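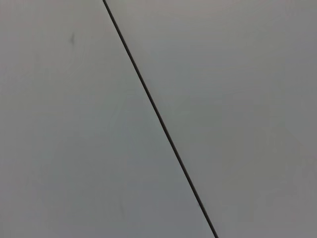 Why does bread go stale faster in the refrigerator than on the counter?

Cold makes the starch in the bread firm up more quickly, so a loaf kept in the fridge turns hard and crumbly sooner than the same loaf left out in the kitchen, even when it is wrapped well enough that it hardly dries out at all.

May 11, 2018
14 shares | 6 comments

Keeping Bread: A Kitchen Science Project
Spring term report, Introductory Food Science, Vilbridge

How I got started

My grandmother kept her bread in a tin box with a dented lid, and my mother keeps hers in the refrigerator, and for as long as I can remember the two of them have disagreed about it over the holidays. When we were asked in February to choose something from our own kitchens to study, I didn't have to think very long. I wanted to know who was right, and I'll admit I was hoping it would be my grandmother, since it was her bread I liked best.

Vilbridge has a population of 4,000 and one real bakery, Plamen, on the corner across from the post office. They were very kind to me all through this project. They let me buy from a single morning's batch each time, so that my loaves would be as alike as possible, and they answered a great many questions while people were waiting in line behind me (sorry, everybody). The bread I used was their plain white sandwich loaf, unsliced, with no seeds and no added fat to speak of. I also baked a batch of my own from Julta flour, mostly for the pleasure of it, but my loaves came out so different from one another that I left them out of the results and my family ate them.

What staling is

I had always thought that stale bread was simply dry bread. Drying is part of it, especially at the crust end of a cut loaf, but a loaf sealed up tight so that no water can leave will still go stale, and that surprised me more than anything else I read.

Flour is mostly starch. When dough bakes, the starch granules soak up water and swell, and the neat structure inside them loosens. That is a big part of why fresh bread feels so soft. Once the loaf cools, the starch molecules slowly begin lining up with one another again and forming little crystals, and the crumb gets firmer as they do. The textbook word is retrogradation. It goes fastest at temperatures a little above freezing, which unfortunately describes the inside of a refrigerator very well. In a freezer it nearly stops, although the bread has to pass through the bad temperatures on its way down and again on its way back up, so it pays to freeze it quickly.

Heat can undo some of this. Anyone who has warmed up a tired roll in the oven knows how nice it can be for a few minutes, and also how sad it is once it cools off again. The starch lets go, and then it firms right back up, and by then the roll has lost some water too.

What I did

I ran the whole thing 2 times. In each run I kept bread in the places people in my family keep it: a tin bread box, a paper bag on the counter, a closed plastic bag on the counter, a closed plastic bag in the refrigerator, and a closed plastic bag in the freezer. Each run lasted 9 days. Every evening after supper I cut a slice from each loaf, threw away the outer edge, and did a squeeze test by resting a can of tomatoes on a square of crumb and measuring how far it sank. Then I tasted a piece and wrote down what I thought. The frozen slices were thawed on a plate first.

The tomato can was my substitute for the firmness tester in the Dobson lab, which was booked for most of the term. I would have liked proper numbers. A can is a clumsy tool, and my ruler readings wobble depending on how tired I was, so I'm giving my results in words and asking you to take them as a kitchen cook's findings.

What I found

The refrigerated bread was noticeably firmer than the bagged counter bread by the second evening, in both runs. It never grew mold while I was watching it, which is my mother's whole argument, and I have to give it to her. It made perfectly good toast right to the end.

The paper bag kept the crust crisp on the first day and was then the worst of the lot. The plastic bag on the counter held the softest crumb of anything outside the freezer, but the crust went leathery overnight, and toward the end of the first run there was a green spot near the heel and I stopped tasting that one. The tin box fell in between, with a decent crust and a decent crumb for the first few days.

The frozen bread tasted closest to fresh all the way through. I had expected it to be soggy and it wasn't, as long as I thawed it as slices. A whole half loaf took ages and came out damp on the outside.

What I would change

I would use more loaves, and I would ask other people to taste without telling them which was which. I knew exactly which slice was which every evening, and I'm sure my fondness for that tin box crept into my notes. I would also track the humidity in the kitchen. The second run fell during a rainy stretch, and the crusts in the tin box softened sooner than they had before, but I only have my own impression to go on there.

I would like to try a rye loaf next. The bakery tells me theirs keeps much longer than the white, and that they prefer it the day after baking.

My family now freezes half of every loaf, sliced, on the day we buy it. The other half goes in the tin box, and my mother still moves it to the refrigerator when she thinks I'm not looking.

Share this report | 14 shares
6 comments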